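Undham Sloped-Wall Sheet Metal Bin
Grey, open top, for bench or stand use
Sold by Brarkisine Workshop Supply

The Undham is a large open bin with four walls that slope in to a flat floor. It's made for people who tip a mix of small goods into one place and then pick through them by hand - returns counters, repair benches, op shop back rooms, school stores. The slope brings things down off the sides and onto the floor, where they can be reached from above.

It replaces the older Zesau bin, which had straight walls and a folded lip. Customers who still have the Zesau can use the same stand and the same rubber feet. The dividers don't carry over.

Specifications
Capacity: 79 litres
Wall: folded sheet metal, seams closed on the outside
Floor: flat, one piece, no drain hole
Finish: grey
Maximum load: 24 kg spread over the floor
Stacking: no
Lid: not available

What's in the carton
One bin
8 rubber feet (four fitted, four spare)
One sheet of blank labels
Care card

Using it on a bench
The bin will sit directly on a timber bench top. Fit the feet first if you care about the surface, as the corners are folded metal and will mark softwood. Leave a hand's width at the back so you can lift it without dragging. Two people should move it when loaded.

Keep liquids out of it. For wet items, put a plastic tray on the floor of the bin and empty the tray at the end of the day.

Wear and cleaning
The finish on the floor will scratch. Cutlery, tools and anything with a metal edge leave pale lines, and the walls pick up darker rub marks where goods slide down. Neither affects how the bin works. Wipe with warm soapy water and a soft cloth, then dry. Don't use steel wool or a scouring powder, which will turn small scratches into a dull patch. 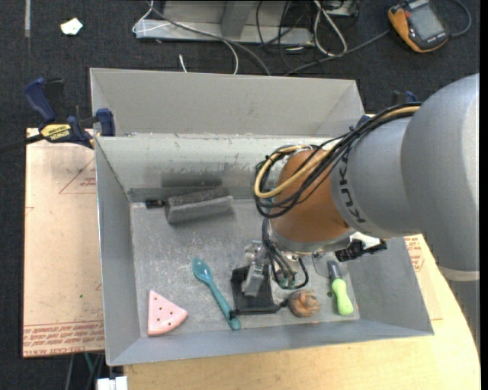 Sheet metal bin with mixed small items on the floor, showing scuffing and wall marks.

Touch-up paint is sold separately in a small tin. The colour is close to the original but dries a shade darker - try it on the outside first.

Ordering
Product code: 222
Colour: grey only
Dispatch: orders in by Tuesday noon leave the same week
Pick-up: from the Guérin Street counter, ring the bell at the side door

Spare feet and blank labels can be added at the checkout. For more than one bin to the same address, contact Ludivine Carré in the sales office for a freight price before you order. Questions about stands and older Zesau parts go to Ferenc Pintér.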